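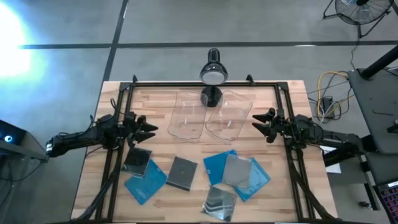
Chapter 11
Sorting a Small Collection

Every household owns a heap of flat plastic cases that somebody intends to deal with in March. The month is never specified further, and the intention can survive several house moves. This chapter is about what to do when March arrives.

Discs make a good first exercise because they are all much the same size, and so offer none of the excuses that books do. They differ in colour, in content and in whether the right disc is inside, a matter best left until after lunch. Poul Blöndal, whose shelves we shall meet again in Chapter 20, once sorted 133 film cases by the colour of the plastic. It looked splendid. He has not found a thriller since.

Before you begin, clear a table and decide where each group will end up. Blöndal's sister-in-law, Sille Kragh, prefers trays, and clear ones at that, on the grounds that a lid or a solid side is an invitation to forget. Her opponents, of whom Aksel Thorlacius is the loudest, maintain that a clear tray merely lets you watch the muddle grow. Both keep very tidy homes and should not be seated together. 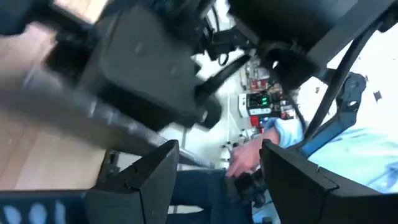
Fig. 11.2 Close work at the table, with a hand nearby.

A few terms will be needed. A group is any set of cases you would look for in the same place. A stray is a case that belongs to no group. An orphan is a case with nothing in it, and a squatter is a disc living in somebody else's case. In a collection of 222 you may expect over 20 squatters, most of them Christmas music.

Start with the strays. Beginners leave them to the end, by which time they have bred.

Exercise 11.1 Take one shelf of your own and write down the groups you think it holds. Empty the shelf. Revise the list.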